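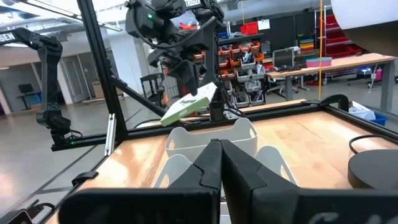 Three white baskets and a wooden table

Last updated: Tuesday

I've bought more storage than I've ever had things to store. My flat in Trestutstead has one decent cupboard, so when Trustell started selling plain white plastic baskets with cut-out handles I came home on the bus with 5 of them, feeling very pleased with myself (and slightly ridiculous).

Then came sorting night! I tip everything onto the table first, cables included, and put it back one basket at a time. White shows every crumb, I'll grant you, but against honey-coloured wood it looks lovely, and you can get your fingers right through those curved handles when the thing's full of tins.

Big shelving units are another matter. I do love rows of little grey and orange bins, the sort you see in workshops, but I'd forget what I'd put in them by the weekend. Mathias, the hardware shop by the station, sells them in packs of 100, and Wandine does a set that would fill my hall. Three baskets on the table, two under the sink, and I still can't find the sellotape.

Sign up for our home newsletter. You can unsubscribe at any time.

Contact us | Copyright | Back to top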